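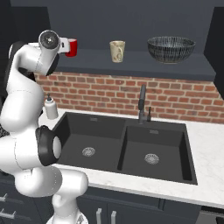

4.2 Night waking and who gets up

Diaries first, interviews after. The 44 mothers in the Samine group kept a paper diary for the first weeks at home, one line per waking, and handed it in at the Aitken clinic visit. Most were filled in on the spot. A few clearly were done the next morning - same pen, same slant all the way down the page - and we kept those in but marked them.

Total of 600 wakings logged in September. Of these, 201 had the partner down as the one who got up first. Lower than the mothers themselves expected when we asked them beforehand. Also lower than what partners said at intake, though partner reports were collected by phone and the wording was a bit different, so no direct test here.

Getting up first is a narrow measure. Several mothers wrote that the partner went in, changed the diaper, then brought the baby to them for the feed. In the coding this counts as partner first, mother second, and both are awake. Sleep lost by the mother is the same either way. The Groller form has no box for this and we had to add a column by hand. Should of been there from the start.

Feeding method matters but less than we thought. Bottle-fed babies had more partner wakings in the early part of the night. After that, hardly any difference. Reasons given in the margins were mostly work in the morning, or "he sleeps through it," or nothing at all.

4.3 Daytime rest and household tasks

Same diary, back page. Mothers noted any rest longer than a short sit-down and what they did right before and right after. Dishes and laundry come up again and again. Rest was often put off untill the kitchen was done, even on days with a visitor in the house who had offered to help. One entry just reads "bottles first."
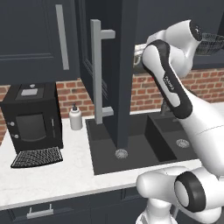
Figure 3. Kitchen with double-basin sink and white robot arm (simulated view).

Mothers with a relative staying over rested more in the first week. The gap closes by week three. Could be that the relative has left by then, could be the baby sleeping longer - the diary can't seperate the two. Visit dates were only asked for in the Grolden group, added later, and those pages are still being entered.

Mood ratings on rest days were higher, a small difference, and wide spread between mothers. Some rated themselves lowest on exactly the days they rested most. In the interviews these mothers talked about feeling lazy or guilty for lying down. We did not ask about guilt directly. It came up anyway, see section 5 for the coding of those passages.

Missing days were left blank and not filled in from the days on either side.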